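Werard vs Zullgate handheld grippers for bedroom tasks, anyone compared them?

corvid_tape
Posted in Grippers and End Effectors

I've been going back and forth between these two for cloth work and I'm not sold on either one. 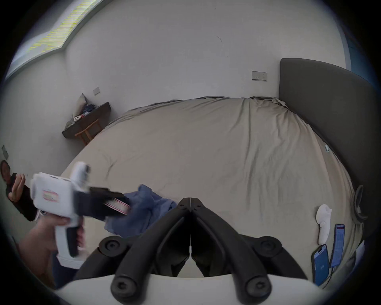

My beef with the Zullgate is the fingers. The sales page says "fabric ready" and I don't know what that's supposed to mean. Stiff angular fingers on a thin sheet will either pinch a tiny bit of it or skate right over. The Werard closes softer but the trigger has slop in it, and the slop gets worse the longer you hold it. I did 40 grabs with each on the same blue cloth. Zullgate dropped 4. Werard dropped 4. So much for the price difference.

mudflap_jr
40 grabs is nothing. Come back when you have a few hundred and we can talk about drop rate.

corvid_tape
Sure, but the Zullgate people claim "near zero" and I got 4. I don't need a few hundred to stop believing that.

pinion88
Did you do the flat cloth or crumpled? Crumpled is easy mode. Anything can grab a crumpled rag. Lay it flat, smooth it down, then try to get a corner. That's where mine falls apart every time.

corvid_tape
Crumpled. Fair point. Flat is next.

oldbenchvise
I'll stick up for the Zullgate. Tighten the finger screws before every session and most of the skating goes away. We logged 1207 grabs on one at work and replaced one pad.

mudflap_jr
If I have to get a hex key out before every session, that's a defect.

oldbenchvise
It's maintenance. Takes a minute.

pinion88
Camera matters more than either of these imo. With a fisheye on the wrist the edges of a big surface bend so much that I can't judge where a corner is when I play it back. I went to the Kalogeropoulos lens and it's a bit better in the middle, still junk at the sides. Wouldn't buy it again.

tin_lunch
Has anybody run the Gotano controller with two grippers at once? Mine lags on the left hand and support keeps telling me to update firmware I've already updated.

corvid_tape
Only tried it with one. It was fine, but I wouldn't take that as a yes for two.

mudflap_jr
Swap left and right and see if the lag follows the gripper. If it does, it isn't the Gotano.

tin_lunch
Will try tonight. Not holding my breath.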